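Subject: Re: [soft-furnishings] Washing cushion covers, the October argument revisited

On 25th January the list digest carried this, which I have been chewing on since:

> I have given up washing my cushion covers. Life is short and the zippers
> are shorter. I bought the Bristex inserts everyone here was raving about
> in October, the fat ones, and now I can get the covers off but I can't
> get them back on. I have three naked cushions in the hall closet and
> guests coming. Does anyone wash theirs at all, or are we all just turning
> them over? Also, what do people do about wool blend? The label on mine
> says "do not" and then a row of little pictures.

We all just turn them over. I thought this was understood when people joined.

But since you ask, I spent most of the holidays working through every cover in the house, and I have opinions, which the list can add to the pile.
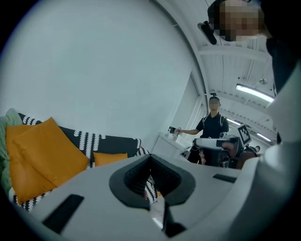

Posted by the list's Bunstead correspondent | Filed under: Cushions, Washing

First, the inserts. Bristex cuts theirs generously, and the old list advice to buy one size up was written back when inserts had less in them. If you followed it you now own something with the give of a car tire. Fold the insert in half like a taco, push the fold all the way to the back of the cover, let go, and then work the corners in by hand. Zip from both ends toward the middle if your zipper allows it. Mine don't, so I hold the cushion between my knees and say things.

Second, the row of little pictures. A tub with a cross through it means don't wash it, and a tub with a hand in it means you'll be standing at the sink for a while. The circle is for the dry cleaner, who is the only person alive who likes the circle. I did ignore a crossed-out tub once, on a wool-blend cover from Vachon. It came out a very nice size for a doll. The replacement cost more than the blanket it was meant to go with.

For plain cotton covers, this is what I do now:

Turn inside out and close the zipper. An open zipper will chew on everything else in there.
Cold water, half the soap you think you need.
Spin at 600 and no higher. My machine would love to go faster. It is not consulted.
Dry flat over a rack, and put the cover back on while it's a touch damp. It stretches a bit better that way.

Somebody is going to bring up vinegar. Fine. I've tried it with and without and the only difference I noticed was wanting French fries.

On color: I washed the dark things with the light things exactly once, using one of those sheets that is supposed to catch the dye. I bought a box of 100 from Hovel on the strength of a thread here, and I have 32 left, so draw your own conclusions about how I've spent my year. They catch some of it. The rest went into a pillowcase that is now a sort of weak tea.

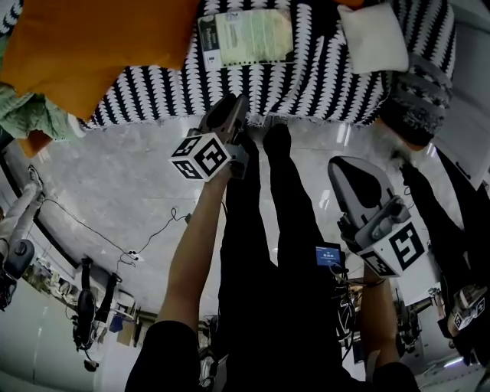 Mustard and black-and-white. I'm not taking questions on the mustard.

Knitted things I treat as a separate religion. I don't hang them, having once hung a throw over the shower rail overnight and met it the next morning on the floor, a good deal longer. Roll it in a towel, kneel on the towel, unroll, lay it out somewhere the cat isn't. Change the towel and do it again. Allow two days, three if your house is like mine.

As for guests, put the three naked inserts in pillowcases and tuck the open ends underneath. I've done it for a whole weekend and got a compliment.

Does anyone have a source for longer zippers, sold by the yard? The shop in Bunstead will only sell me a roll of 200, and I don't have that many regrets yet.

--
You are receiving this because you subscribed to soft-furnishings.
To get one digest a day, change your delivery settings on the list page.
Please trim quoted text when you reply.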